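4.2 Items left behind in the drum

The second group of problems we met in the household study concerns the moment of unloading. In the interviews, most participants described the wash as one single task with a start and an end. When we asked them to keep a diary, the task fell into many small parts, and the unloading was the part which they remembered worst. For this reason we treat it here separately from sorting and dosing, which were discussed in Section 4.1.

We use the word "remainder" for any textile that stays in the drum after the person considers the machine to be unloaded. A remainder is different from a load that is left in the machine on purpose, for instance overnight. In the diaries the two cases were sometimes mixed, and we had to go back to the participants and ask. Where the answer stayed unclear, the entry was removed from the analysis. After this step 910 entries remained from the 936 that were collected.

The participating households came from two places, Eltberg and Cáceres. In Eltberg the machine stood most often in the bathroom or in a cellar shared with neighbours, while in Cáceres it was usually in the kitchen or in a small covered balcony. We had expected that this difference would matter for the remainders, as a person who has to carry the basket up from the cellar may look more carefully before leaving. The diaries gave only weak support for this. Participants with a shared cellar did write more often that they had turned the drum by hand before going, but they also wrote more often about hurry, and about a neighbour waiting with the next load.

The kind of textile was more important. Socks, underwear, face cloths and children's clothes were named again and again. Sheets and towels were almost never forgotten, but they played a part in another way: a small item goes inside a duvet cover or the leg of a pair of trousers, it is carried out with it, and it is found only at the line. We did not count these as remainders, although several participants thought that we should.

Three places in the machine were mentioned in the diaries. The first is the upper part of the drum, where thin fabric sticks to the metal after spinning and does not fall when the door is opened. The second is the fold of the rubber gasket, mainly at its lowest point. The third is the lower front of the drum, close behind the gasket. It may seem strange that something is overlooked so near to the opening. However, a standing adult looks into a front-loading machine from above and sees mostly the back wall. The front of the drum is hidden unless one bends down, and bending down was the action that our older participants said they avoided. One of them, living in Cáceres, had put her machine on a low platform for this reason and reported no remainders in the whole period.

Fig. 6. Front-loading machine with the door fully open. Two textiles rest at the bottom of the drum, the larger one against the front lip of the gasket.

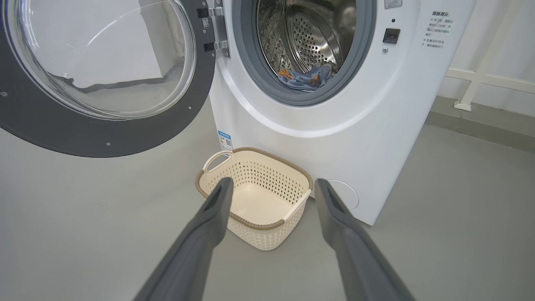 The colour of the textile was discussed in the interviews as well. Several participants believed that they forget dark things more than light ones, because the inside of the drum is dark when the lamp in the room is weak. Our material does not allow us to confirm this. Few diary entries name a colour, and those that do are mostly about an accident, such as a red sock that was found in the next white wash. Such accidents are of course remembered better than a grey sock which did no harm. We would therefore advise caution with all statements about colour that rest on memory alone.

What people do when they discover a remainder depended on the time of discovery. If it was found the same day, it was simply hung with the others. If it was found before the next wash, almost all participants washed it again, and many of them said that they smelled it first. If it was found only after the next wash, the usual feeling was annoyance, but it was small, and it led to a change of habit in few homes. Two habits were reported as useful: to turn the drum once round by hand, and to pass the fingers along the lower fold of the gasket. Both take a few seconds. Andor Veres, who carried out the interviews in Eltberg, noted that participants who did this had mostly learned it from a parent and could not say when they had started.

The door deserves a short remark. Participants who leave it wide open to let the machine dry had more occasions to notice a remainder than those who close it directly, as they pass by the opening several times in a day. In homes with small children or a cat the door was more often kept closed, and here the remainder stayed until the next load. The advice to leave the door open is usually given against smell and mould, and we think that its second benefit could be mentioned together with the first.

Finally, the diary method has a clear limit for this topic. A remainder that was never noticed was never written down, and one that was washed a second time inside the next load probably belongs to this hidden group. The numbers in Table 3 must be read as a lower bound. In the next section we turn to drying, where the loss of single items was reported in a quite different way.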